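Minutes of the household automation working group
Saturday, 4 p.m.
Present: Demetrius Achterberg (chair), Matěj Matoušek (minutes), two members from Gimer

1. Tidying a desk
Demetrius reported on the desk chore. Of 21 attempts in April, 6 were finished without a person helping. He thinks this is too low for any home use. The wire mesh organizer remains the hardest part, and the clear tube of pencils is also not easy, as it can roll. Matěj asked to keep both in the test — people have such things at home.
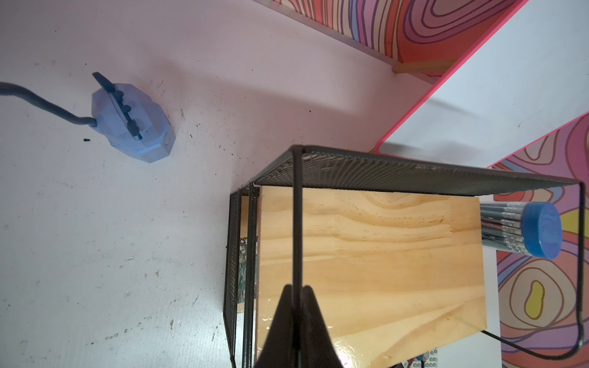
2. Sorting packets
Gimer asked if the same arms can sort small goods for a shop. Matěj answered that stiff boxes are possible today, but soft packets bend and slide over each other. With two grippers the work goes better, but slower than by hand. Demetrius does not agree to show this to Clemano yet. It was decided to repeat the test with tea packets in a basket, 4 rounds for each arm setting.

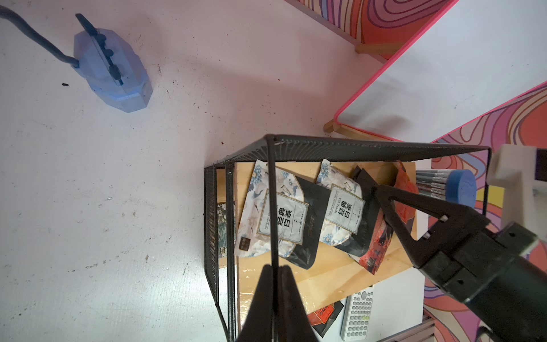
Item 2: tea packets in the mesh basket, two grippers.

3. Next steps
Matěj writes the list of chores for the Triton trial. Folding of towels is moved to the next meeting. Gimer will send prices for the softer finger pads.

The meeting was closed at 6 p.m.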